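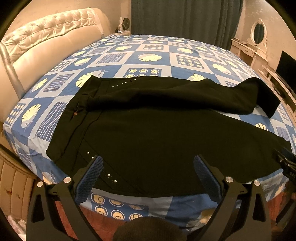 Geker stellt Faltanleitung für dunkle Textilien um

Oltitz, 14. April 2023 — Der Textilpflegebetrieb Geker hat seine interne Faltanleitung für schwarze und sehr dunkle Ware neu gefasst. Die Anweisung umfasst 11 Seiten und ersetzt die bisherige Fassung, in der Hosen, Decken und Oberbekleidung gemeinsam behandelt wurden. Sie gilt ab sofort für die Annahme in Oltitz, ab Juni auch für die Außenstelle Idine.

Kern der Änderung ist die Unterlage. Gefaltet wird dunkle Ware künftig auf einem hellen oder deutlich gemusterten Bezug, in Blau-Weiß oder einer vergleichbaren Kombination. Auf den bisher verwendeten grauen Auflagen waren Saumkanten und umgeschlagene Hosenbeine schlecht zu erkennen. Der Bezug muss faltenfrei gespannt sein. Ein Bett mit Spannbetttuch ist als Arbeitsfläche ausdrücklich zugelassen, sofern das gesamte Teil darauf flach aufliegt.

Für Hosen schreibt die Anleitung folgende Reihenfolge vor: Reißverschlüsse schließen, Bund ausrichten, ein Bein deckungsgleich auf das andere legen, Luft zum Bund hin ausstreichen. Teile mit Nieten oder Zierknöpfen an Bund und Taschennaht werden so gelegt, dass Metall nicht auf Metall trifft. Zipper liegen innen. Gepresst wird solche Ware nicht, auch nicht im Stapel.

Decken aus Fleece bilden eine eigene Gruppe. Das Material wird an der Kante gefasst, angehoben und in Bahnen zurückgelegt. Ziehen über die Fläche ist zu vermeiden, da der Flor Fusseln von der Unterlage aufnimmt. Vor dem letzten Umschlag ist die Oberseite mit der Rolle abzunehmen.

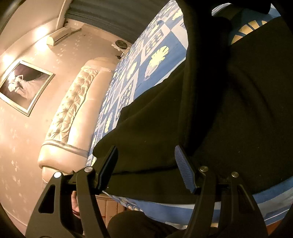 Schwarze Fleecedecke auf blau-weiß gemustertem Überwurf: Gefasst wird an der Kante.

Grundlage der Neufassung ist eine Auswertung der Reklamationen. Von 2976 erfassten dunklen Teilen wurden 189 wegen Knickspuren oder Fusselbesatz ein zweites Mal bearbeitet. Der größere Anteil entfiel nach Angaben des Betriebs auf Decken, gefolgt von Hosen mit aufgesetztem Metallbesatz. Hemden und Strickwaren waren kaum betroffen und bleiben in der alten Anweisung geregelt.

Die Stapelhöhe wird für Fleecedecken auf 2 Stück begrenzt. Hosen dürfen wie bisher höher gestapelt werden, müssen dabei aber abwechselnd mit dem Bund nach links und rechts liegen. Für den Transport gelten die vorhandenen Kartongrößen weiter — Zwischenlagen aus Seidenpapier sind nur bei Nieten vorgeschrieben.

Die Bezüge liefert die Weberei Simões. Privatkunden erhalten eine gekürzte Fassung der Anleitung auf Nachfrage an der Annahme in Oltitz.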